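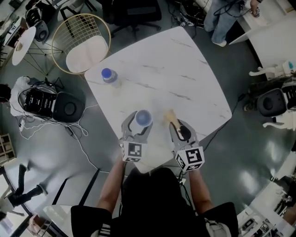 Two-handed capture with the handheld grippers, left on the bottle, right on the small tan object. Marker cubes are at the base of each gripper.

**Left/right pose drift in handheld gripper demos, policy learns the offset**

Posted by dutby_bench, 27 Jun 2025

I am trying to reproduce the two-handed result from the Senulero report (handheld demonstrations, head view plus gripper poses from the marker cubes, no robot during collection). Task is bottle plus small object, both hands active at the same time.

Setup:

- Two handheld grippers, one fiducial cube on each. The right cube is the larger of the two.
- Head view only. No wrist views.
- 200 demonstrations, 25 held out.
- Poses are solved per cube, per image, then smoothed.
- Actions are relative gripper poses over a short horizon.

Training loss looks normal. On the held-out set the left gripper prediction is fine. The right one is off along the viewing direction by a nearly constant amount, and the sign is always the same: the policy thinks the right gripper is closer to the head than it is. On the arm this shows up as the right hand stopping short of the object. Retraining with a different seed gives the same offset.

I have redone the camera intrinsics twice. I have also tried dropping every segment where a cube shows only one face, and it made the offset a little smaller but did not remove it. Is this a known problem with the method, or is something wrong in my pose step?

---

**maluleke_rig**

Check the edge length you pass to the solver for each cube. You say the right cube is larger. If both are solved with the smaller edge length, the larger cube fills more pixels than expected and the solver places it too close. The error is along the viewing direction, it has a constant sign, and it scales with distance. At a fixed table height, scaling with distance looks a lot like a constant.

To confirm it:

1. Take one recording where the two grippers are held at a measured distance from each other.
2. Solve both cubes and compare the distance from the poses with the tape measure.
3. Move both grippers to the far side of the table and repeat. A wrong edge length gives a larger error at the far position. A wrong cube-to-fingertip transform gives the same error in the gripper's own axes at both.

Measure the printed black square, without the white border. We had a printer driver that scaled to fit the page and every marker came out at the wrong size. If the edge length is the cause you do not need to collect again. Re-solve the poses from the raw video and retrain.

Your one-face filter is still worth keeping. A single face seen nearly head-on has two pose solutions that reproject about equally well, and the smoother will blend them. That gives noisy orientation, though, so it doesn't explain a one-sided offset in depth.

---

**drellska_user**

Could be too little data. We went to 500 demos and most of our problems went away. Also try image augmentation.

---

**offset_log**

More demos will not help with a fixed bias in the labels. The policy will just fit the bias better.

One addition to the first reply. If your tags are defined in a single config with one global size, the per-cube size may be ignored without a warning. Ours was. We ended up with one config file per cube and separate tag IDs for left and right.

Also look at the timestamps on the gripper width signal. Ours was 3 images behind the video, and the arm closed late on the small object even after the poses were right. It is a separate fault, but on the arm both look like a missed grasp.

---

**dutby_bench**

It was the edge length. Global size in the config, set to the left cube. The far-side test showed the larger error, as described. Re-solving the set now. I have not looked at the width timestamps yet and will post the held-out numbers once the retrained policy is done.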